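This data card belongs to the Rutherford harness racing results, version 3, last updated October 15, 2018. The table has 672 rows, and one row is one horse in one race.

## Where the data comes from

Heather Gourlay typed the results from the printed programs of the Rutherford track. I checked the finish times against the judges' sheets and corrected 12 of them. 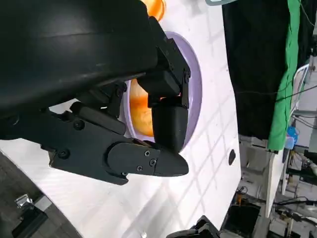 **Are the qualifying races included?**
Only races with prize money are in the table.

## Columns

- `horse`: name as printed, for example Kurkus or Gruvetti
- `driver_id`: a number, the same in all seasons
- `post`: starting position
- `finish`: final place, after any decision of the judges
- `time_s`: time of the horse in seconds

When a horse broke stride and did not finish, `time_s` is empty
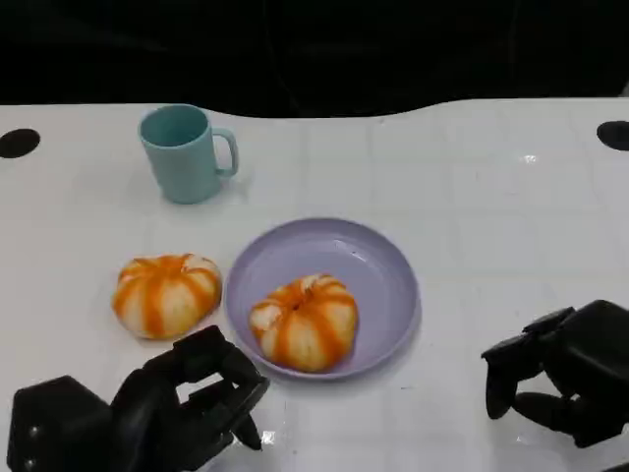 and `finish` has the value `DNF`. Please do not read the empty cells as zero, it makes the averages wrong.

## Known problems

The December meeting has 76 rows without a post position. Rikulach is sometimes written with one more "k" in the old programs; I kept one spelling.
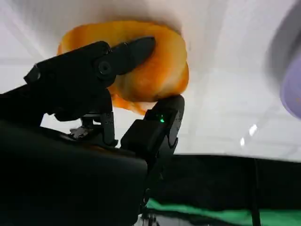

**How are dead heats written?**
Both horses get the same place, and the next place is skipped.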